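4.3 Preparing the tracker for a multi-day hike

This section covers the Vurnik satellite tracker from first charge to trailhead. Complete it at home, at least one night before departure. Route files for the Radebe circuit must already be in the Tellent app (see 4.2).

1. Charge the unit with the supplied cable until the side light stays green. A full charge takes 4 hours from empty.

2. Open Tellent, select Devices, then Pair. Hold the side button until the light blinks blue.

3. Send the route to the tracker. The Radebe circuit is 69 km long and loads as 33 waypoints. Check that the last waypoint reads Zavwood Gate.

Note – If the transfer stops partway, delete the partial route before trying again. The tracker does not overwrite it.

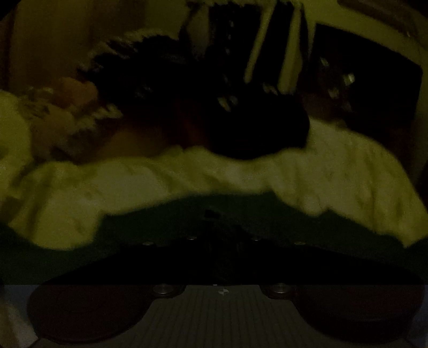
4. Set the altitude reference before leaving the house. Enter the known elevation of the trailhead (1,375 m for Zavwood Gate) under Settings, Altitude, Preset. Attach the tracker to the pack only after all clothing has been packed. A dark unit is hard to find in a dark pile of fabric on a bed, and the side button can be pressed by accident under the weight. Clip it to the left shoulder strap with the antenna pointing up.

Caution – Do not carry the tracker in a lid pocket with a phone or a steel bottle. Position reports may be delayed or lost.

5. Add at least two contacts. Each contact receives a text with a link and must accept it before the first report is sent. Accepted contacts show a solid dot.

6. Set the reporting interval. Use 30 minutes for marked trails and 10 minutes for open ground. The shorter interval drains the battery roughly twice as fast.

7. Send a test report outdoors with a clear view of the sky. Allow up to 15 minutes. If no report arrives, move away from walls and repeat.

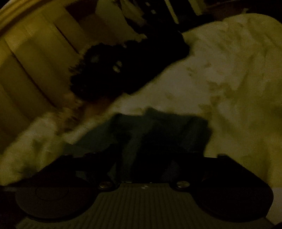

8. Lock the side button by pressing it three times. The light flashes red once. The SOS key stays active while the lock is on.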